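Speaker notes: Sorting by color before sorting by shape
Parents' evening, Utidier play group, talk of 6 minutes plus questions

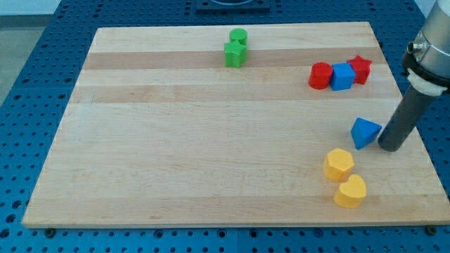

Start with the question parents ask me most: why do the children get so few blocks at one time? I say good evening first, then go to it directly. At home many of us have a big box, and the child turns it over on the floor and walks away. In our room we put out a small set on a board, because a board has a border and the child understands where the play is. Point to the two green ones near the far side, the cylinder and the star. They have the same color and very different outlines, so a child who sorts by color puts them together, and a child who sorts by shape must separate them. Both children are right. Wait a moment after this sentence.

Second point, the surface. I like a plain wooden cutting board from the kitchen. The light wood lets the colors be seen well, and you don't need to buy a special tray. If somebody asks about price, say that any board from home is fine.

Third point, the words we use. Oratile Nkuna taught me to wait before I name the color. First let the child move one block, then ask "where does this one live?" With the younger group I repeat the question only 2 times. After this I move one block myself and stay quiet – it is difficult, I know, I still talk too much.

(Drink water. Look at the clock.)

Small activity for the parents, 5 minutes. Each table gets the blocks from the Cleltska bag. One parent makes groups and doesn't tell the rule. The others guess. Last January the table near the door chose "things which can roll" and it took very long to find it, so please let them enjoy it.

Questions they may ask:
Can we borrow a set? Yes, write your name on the Drivergate list before you go home.
From which age? It depends on the child, and I prefer not to give a number.

Thank the parents and ask them to put the chairs back.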